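FOR RELEASE: 13 Aug 2021

Besstead shared workshop opens the doors on Sultana, a table-laying robot built on weeknights

Hello from Besstead! I'm Ariel Abella, I look after the robot bench at the shared workshop on the old Kisholm site, and I've been asked to write our press release this time. I've never written one before, so please forgive me if it reads more like a letter. The short version for busy people: we've built a robot arm set-up called Sultana that picks up play food and sorts it between plates, we're putting all the plans and code out for anyone to use, and we're holding an open evening so you can come and have a go with it.

The longer version is more fun, so I'll carry on.

Sultana started in February, when there were four of us who all wanted to learn about robot arms and none of us had the room or the money to do it at home. I'd been trying to do it in my spare bedroom, with the ironing board as a bench (don't). Besstead gave us a corner and a key, and we agreed on one rule, which was that the robot had to do something you could explain to a six-year-old. Somebody said "tidy up after lunch" and that was the project settled in one go.

It's harder than it sounds. A person looks at a plate and a tomato and just does it. An arm needs to know where the plate is, where the tomato is, which way round the tomato is, how hard to squeeze, and where all of its own elbows are going to end up on the way across. Our first plan was to measure everything and type the numbers in. That lasted until somebody leaned on the table.

So now we teach it by hand. One of us steers the arm through the job with a controller while the computer saves what the cameras see and what the joints do, and after enough goes we train a small model on the lot and let it try by itself. We throw in odd objects as well as the vegetables, things with points and awkward edges, and we swap the plates about between runs. If you only ever show it a tidy table it gets very good at that one tidy table and hopeless at everything else.

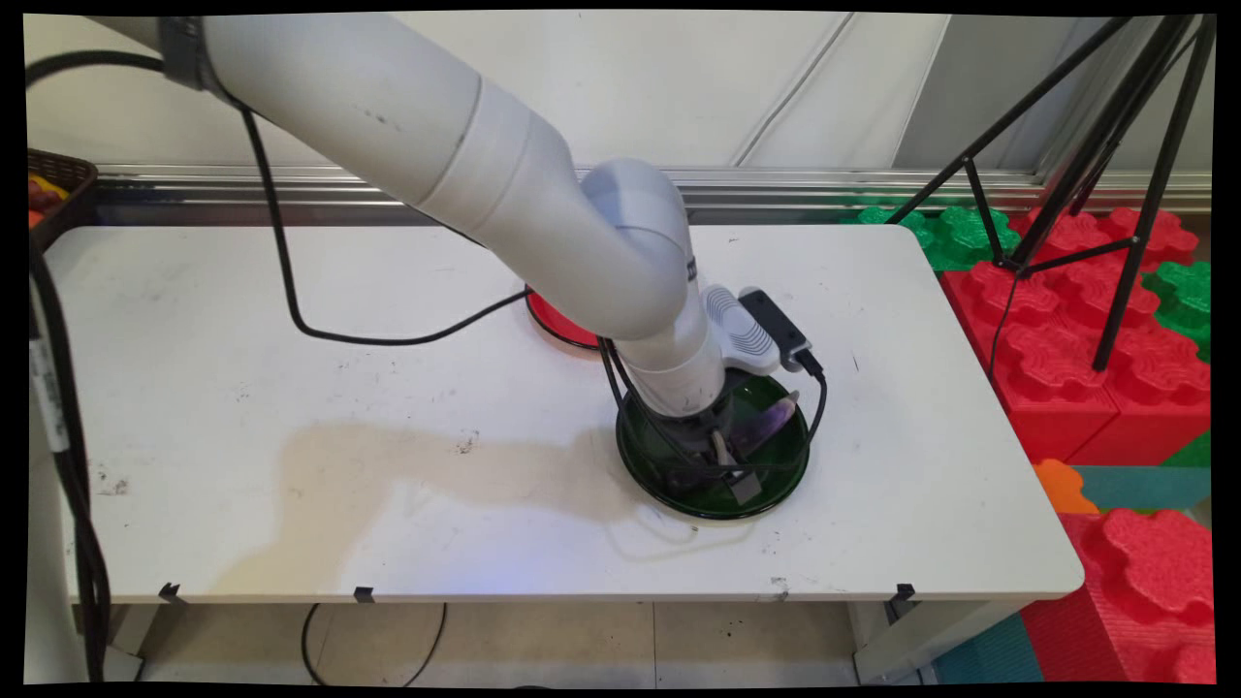

Cables have been the biggest headache of the whole build, and I say that as someone who once glued a gearbox shut. An arm that bends at the wrist needs slack, and slack has to live somewhere. Too little and it tugs at the plug when the arm stretches out. Too much and you've got a lasso. We've tried clips, spiral wrap, Velcro and a bit of bungee off somebody's bike, and the build notes have a long and rather cross section on all of them. My own favourite is still the humble bulldog clip, but I'm outvoted on that.

The table was the other big lesson. We'd planned to buy a proper one and then spent the money on a spare gripper motor, and I'd do the same again. A second-hand table is fine. What matters is that it doesn't wobble and that the arm is fixed down properly, so that when it stops quickly it really does stop. We check the bolts before every session now. Lighting matters more than we'd thought too. Shiny plates throw back whatever lamp you've got overhead, and the model can get quite attached to a reflection if you let it. We had a whole week where it would only behave after dark.

We ended up with a fixed view of the workspace and another down at the wrist. I was against the wrist view at first -- I thought it would just be one more cable -- and I was wrong, and the others have asked me to put that in writing, so there it is. The fixed view is good for getting the arm to the right part of the table. Once it's close, though, the arm blocks its own view, and you need something looking straight down at the job. Adding the wrist view was the single biggest change we made, and if you're building one of these yourself I'd put it in from day one.
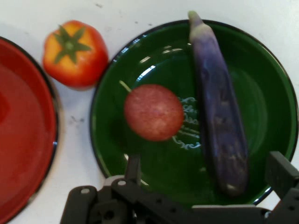 Aubergines deserve a paragraph to themselves. They're long, they're slippery at one end and thin at the other, and if you take hold of one too far along it swings round like a gate. Round things are kinder: come down over the middle, close, lift. With an aubergine the gripper has to line itself up across the body first, and for weeks ours simply wouldn't turn far enough. The fix was dull (we changed how we held the controller when we were teaching it, so that the turn came earlier) but the cheer that went up the evening it worked was heard in the pottery room next door.

We also spent far too long on how hard to squeeze. Pretend food is forgiving, and that's one reason we started with it, but we'd like Sultana to move on to a real bread roll one day and perhaps even a real plum. For now the grip force is capped in the software, with the number right at the top of the settings file where you can't miss it. Please leave the cap alone until you know your own gripper well!

What we're giving away

Everything we've made for Sultana goes out free today. We've packaged it under the name Tondow, and a Tondow download has the wiring drawings, the printable parts for the cable guides and the wrist bracket, the teaching software, the training scripts, and the build notes with all the grumbling left in. I did offer to take the grumbling out. The others said it was the useful bit, and having read it again I think they're right, as most of it is about things we broke and how we broke them.

You don't need the same arm as ours. We've tried to keep the parts that talk to the arm separate from everything else, so if you've got a different one, or you're building one from scratch, you should only need to rewrite one file. If you do that, please send it back to us so we can pass it on. You will need a computer with a decent graphics card for the training, or a friend who has one and goes to bed early.

There are 60 recorded runs in the first release, with the good ones and the bad ones marked. I'd really encourage people to look at the bad ones. There's a lovely one where the arm goes to exactly the right place, closes very gently on nothing at all, carries the nothing across the table and puts it down on a plate with great care.

We're not selling anything and there isn't a company behind this. The money came out of our bench fees and a cake stall, and the time came out of our evenings.

Come and see it

The open evening is at Besstead, Kisholm, and doors open at 7. It's free and you don't need to book. The plan, as far as we have one, is to run Sultana by itself for the first part and then hand over the controller so that visitors can teach it a few runs of their own. Those runs go into the next Tondow release if you're happy for us to keep them. Children are very welcome with a grown-up, and they tend to be much better at steering it than we are. There's a line on the floor that everyone stays behind while the arm is moving, and whoever's on the bench will have a hand on the stop button the whole time.

We'll have three short talks as well, none of them longer than it takes to drink a cup of tea. One is on fixing an arm to a table, one is on teaching by hand, and mine is on cables. I've been told to keep it cheerful.

If you've got a half-finished arm at home, bring it along. I mean that -- carrier bags of parts are fine, and so are arms that have stopped working for no reason you can find. There'll be a soldering station free and a few people who enjoy that sort of puzzle. We've had two machines arrive in shoeboxes so far this summer and both went home waving.

What's next

The next job is stacking. We'd like Sultana to clear the food off, put one plate on top of the other and carry the pair to the side, and at the moment it can do the first part on a good night. After that I'd love a second arm, so that one can hold the plate while the other fills it, but that depends on bench space and on how the next cake stall goes.

For members of the press

You're welcome to come before the open evening if you'd like some quiet time with the arm and a chance to film. Weeknights are best, as that's when we're all there, and it helps if you tell us beforehand so we can have the thing switched on and the kettle too. Pictures in this release can be used free of charge with a credit to Besstead. I'm happy to be quoted from anything above, except possibly the part about the ironing board.

Contact: Ariel Abella, robot bench, Besstead shared workshop, Kisholm. Messages left at the front desk reach me the same evening if I'm in, and I usually am.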